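Workshop tips, software end of the bench

**Set the grip by feel, then write it down.** Every config file at Srithong has a line that says `grip_force: TODO`. Close the fingers until the package stops sliding, add a little, and put the number in the file before lunch. After lunch you will remember a different number.

**Don't trust depth on clear film.** Shiny plastic sends back whatever it likes. Mask out the glare and let the planner work from the printed label, which at least has the decency to be opaque. Remember that labels go on crooked, so take the angle of the bag from the bag.

**Keep the margin out of the grasp box.** A vacuum bag is mostly food with a skirt of loose film around it. Our old segmenter counted the skirt as bag and planned some very confident grasps on nothing much.

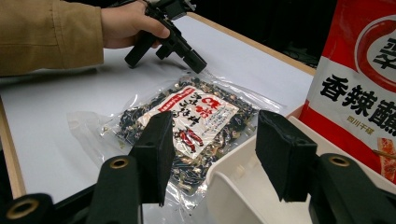
*Sealed dried food, label on top: glare along every crease.*

**Name your episodes like an adult.** Theerawat Chuensuk once left us 2,701 recordings called "test", "test_new" and "test_new_really". Object, task, operator – done. Duangjai Duangkaew has a script that refuses anything with "final" in it, and she will not be bribed.

**Check the clocks first.** When two devices share a table, compare their timestamps before you blame the policy. We spent most of June retraining a model to fix a lag of 14 frames.

**Replay before you train.** Run the log back at half speed in Curik and watch the finger width trace. If it goes flat while the hand is plainly moving, throw the episode out and go get coffee.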